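On giving up sugar in tea, and other small treacheries

I was brought up in a house where tea was made properly, by which my mother meant strong enough to stain the spoon and with two sugars in it whether you'd asked or not. My grandmother in Foltthorpe took 3 and called it a weakness of the chest. So you'll understand that when I decided in February to stop putting sugar in mine altogether, it felt a bit like changing my surname.

There wasn't a grand reason for it. I'd run out, it was raining sideways, and the shop at the bottom of the hill had already shut. I drank the first cup plain and it was horrible, like licking a fence. I drank the second one an hour later and it was still horrible, but I did finish it, and I remember feeling rather pleased with myself as I rinsed the mug.

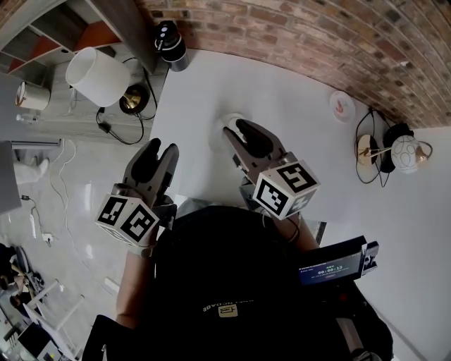
Thirteen seconds on the clock.

My friend Stamatia Tzavaras, who has opinions on everything that can be poured, told me I'd been making it wrong for years and that the sugar had been covering for me. She's very likely right. I leave the bag in while I look for my glasses, then I find something else that wants doing, and by the time I come back the tea is the colour of a conker. If you're going to drink it plain, she says, you have to stand there and wait, and then you have to take the bag out. I find the standing there surprisingly hard! I've started watering the windowsill plants while I wait, and they've had such a lot of attention that one of them has gone yellow.

The first week was the worst by a long way. I dreamt about golden syrup. I ate a great deal of toast and marmalade, and I did wonder whether I'd simply moved the sugar from one place to another (I had). By the second week I'd stopped pulling a face, and somewhere in the third I went to see my aunt, who had made my tea the old way out of love and habit, and I could barely get it down. I drank it all, of course. You don't leave an aunt's tea. But I thought about it the whole way home on the bus, and I'm sorry to say I felt a little bit sad, as if I'd gone abroad and come back with an accent. 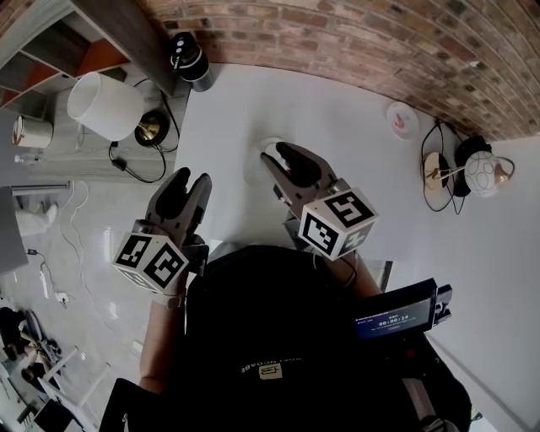
What I've been drinking instead

Mostly the same ordinary tea as ever, in an ordinary brown pot that holds enough for me and one visitor. I did have a small adventure with loose leaf, after Gilles Royer at the allotments gave me a twist of something smoky in a paper bag, and for a few days the kitchen smelt like a bonfire somebody had put out with rain. I wouldn't want it first thing. Late in the afternoon though, with a bit of cheese, it was lovely, and I'm going to ask him where he gets it. I also tried having it with lemon and no milk, and I'm afraid that's not for me. I kept thinking I'd got a cold.

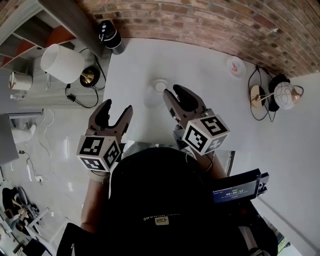

The other thing I hadn't reckoned on was how much of it was in the hands. For 9 years, in my last job, I stirred my tea at the same desk by the same window, and the stirring was half the pleasure, a small pause before the telephone went again. Without it I don't quite know what to do with myself. I pick up the spoon, I put it back in the drawer, I turn round and pick it up again. I end up with both arms held out over the worktop, a bit like the pair in the black shirt up there, all ready to take hold of something and with nothing between my fingers yet. My husband came in and asked if I was cold. I've since taken to cutting myself a slice of fruit loaf, which does at least need buttering, and you can make buttering last a good long while if you go right up to the crusts.

I've still got the sugar bowl out, for visitors. It was my grandmother's and the lid doesn't match, and I should miss it if it went in the cupboard. Next month I'm supposed to be trying the same thing with coffee, but I've told Stamatia not to hold her breath.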